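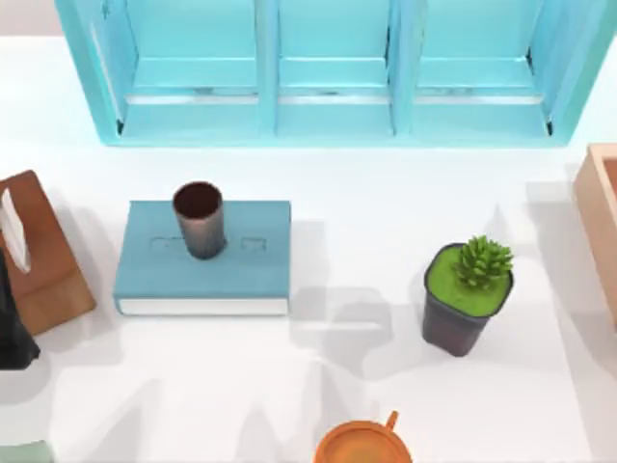
Right, budget thread, as promised to the three of you who asked. I've spent most of October trying to work out what our little workshop can afford to spend on a tabletop robot arm, and on all the bits that go with one, which is where the money really goes. We're planning the tidying job in simulation first, so nothing gets bought until the layout makes sense. The turquoise shelf with the three compartments is the bit I keep arguing with myself over, because putting a book away in a cubby asks a lot more of an arm than picking up a mug.

2/ Started with two quotes. Kiten came in at £2,623 for the arm, controller and a basic two-finger gripper. Truston were cheaper on paper, but then the gripper was extra, the mounting plate was extra, and the cable (the CABLE) was extra. By the time I'd added it all up there was hardly anything in it.

3/ Reach is what I'd look at before price, if you're doing this yourself. I very nearly ordered the smaller arm and then measured from the clamp to the back of the shelf. 85 cm, with the elbow tucked in so it doesn't clout the top on the way. The small one can't do that. Would have been a very expensive paperweight.

4/ Next up, grippers. A cup standing on top of a book is my test for every one of them now. You've got to shift the cup first, put it down somewhere sensible, then get under a flat hardback lying on a smooth white table. Fingers that are lovely on a mug are rubbish at that. Qureshi do a set of thin fingertips for £128 and I've put those down as a must-have.

5/ Suction would do the book nicely and be no use at all on a spiky succulent, so I've crossed it off for this year. Might come back to it. Don't hold me to that.

6/ Simulation time isn't free either! I'd put nothing in the first draft for it and Reginald Zamora very kindly sent the spreadsheet back with a big yellow box round the zero. We're now paying for nine months of Plarkel, which covers the lot of us sharing one login's worth of compute and being polite about it.

7/ Things I forgot the first time round, in case it saves you a red face: spare fingertips, a proper emergency stop, a sturdier table, delivery, and somebody's time to set it all up. The table alone knocked my sums sideways.

8/ So where I've landed is the Kiten arm, Qureshi fingertips, second-hand table if I can find one, and no second camera until spring. Still waiting to hear from Kiten on whether the warranty covers a gripper that's been driven into a shelf. I asked it as a hypothetical.

9/ If anyone's bought from Truston and got a straight answer about spares, please shout. I'd still switch for a decent parts price.

3 min read
41 comments · 17 shares
Last updated in October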